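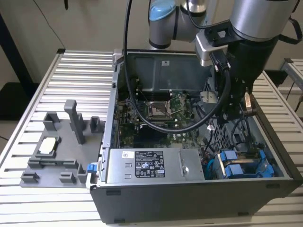
Mareike Sauerland wrote in after the last issue to say that she couldn't see why anybody would fuss over fingers when the camera does all the hard work, and that if it were up to her the whole budget would go on a better lens and we could fit clothes pegs to the end of the arm for all the difference it would make.

I laughed, and then I thought about it for rather longer than I meant to, and this month's bench report has ended up as a sort of reply to her (so thank you, Mareike, and do keep writing). She isn't entirely wrong. A good view of the work forgives a lot of clumsiness further down. But we've had a few weeks now of swapping parts on and off the arm over the same opened desktop computer, and I've come away fonder of fingers than I was in November, when I think I told several of you over tea that they were a solved problem.

For anyone who has joined us lately, the Birier bench is where we try out hardware on the fiddly business of taking old office computers to pieces. The case goes down on its side on the slatted table, side panel off, with a printed tray beside it for the processor. Then we ask the arm to do a short list of jobs: take hold of a drive carrier by its blue end, find and free a cable plug, and move a processor between its socket and the pocket in the tray. I know it sounds a modest list. It took us most of the winter to agree on it, and I still hear grumbling about the cable plug.

Two sets of fingers

We've been comparing the Trelar fingers, which are stiff, flat and quite narrow, with the Lenik ones, which have a good deal more give in them and are a bit wider at the tip. Both went on the same gripper body, with the same arm and the same starting positions, and between them they got through 2,376 attempts before we stopped. I'd like to say that was a carefully chosen number. We stopped at teatime on the last day we had the Lenik set on loan.

For the drive carriers the Trelar set was the clear favourite. There isn't much room around those blue latches, what with the drive cage on one side and a good thick knot of cables on the other, and a narrow finger simply gets in where a wide one has to be argued with. The Lenik fingers did lovely work once they were in place, holding on firmly without marking the plastic, but they fouled on the sheet metal again and again on the way down. Out of 300 carrier grasps with each set, the Lenik fingers touched something they shouldn't have in 173, and I was listening to every one of them. It's a horrid little noise.

With the cable plug it went the other way. The stiff fingers would close a touch off centre and shove the plug over, and after that you'd be chasing it about for ages, whereas the softer ones would more or less settle round it and let it be where it was. I'd grown quite attached to my theory that narrow is always best, so it was a little deflating to watch, but there we are!

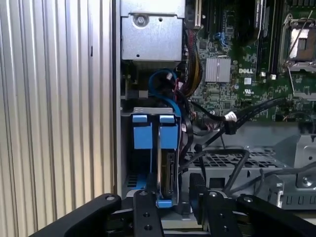 Where to put the camera

Now, Mareike's point. We ran everything with two views, one from a camera fixed by the table and one from a small camera up at the gripper itself, and then we ran a portion of it again with each view switched off in turn.

The fixed view is a comfortable thing to work from. You see the whole case and the tray together, and you always know where the arm has got to. Its weakness is that the gripper has a habit of getting between the camera and the one thing you wanted to see, and the arm's own cable can hang in the way too, in a big drooping loop over the board. We've tried clipping ours higher and it helps, up to the point where the wrist turns and the cable goes tight, so please don't clip it too high if you're copying us at home.

From the gripper you get the opposite. The fingers and whatever is just beyond them are large and clear, and you can tell at once whether the tips have come down on either side of the carrier. What you lose is any sense of where you are. On a board as crowded as these Dell ones, a long black slot or a bundle of coloured wires looks much like the next, and more than once the arm set off very confidently for the wrong bit of blue.

Using both was best, as you'd expect, and if I could only keep one I'd keep the one at the gripper for the drives and the fixed one for the processor. I realise that's two cameras. I've been told.

A word on the controller

We moved over to the Brunet controller halfway through, which was poor planning on my part, and it meant repeating 181 of the early runs so that the comparison would be fair. I'll say this for it, the force limit is much easier to set, with a plain dial and a plain number, and the arm stops a good deal more gently when a finger meets something solid. The manual is dreadful. I've written out my own two pages on getting the limits right and will gladly send them to anyone who asks — they're in large type, and there's a drawing of a teapot in the margin that you can ignore.

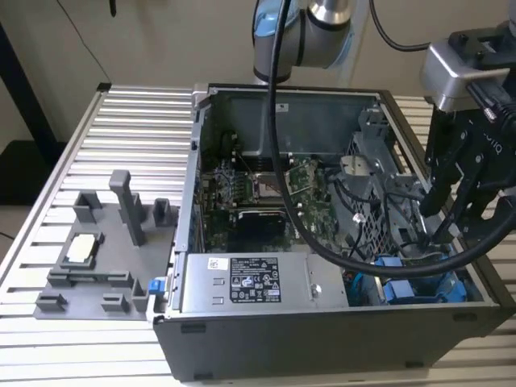 Can one set of fingers manage both the drive and the processor?

The Trelar set can, provided the force limit is turned well down before it goes near the processor and the approach is slow and dead straight. The Lenik set was kinder to the processor's edges but couldn't get into the drive bay often enough for us to recommend it for both.

Next time we'll be trying the Trelar fingers with a thin soft facing stuck to the inside, which was suggested by three separate readers and which I ought to have thought of myself. If you have offcuts of anything grippy, a millimetre thick or less, do send them in to the Birier bench with a note of what they are. The last envelope had no note in it, and we still don't know what the green stuff is.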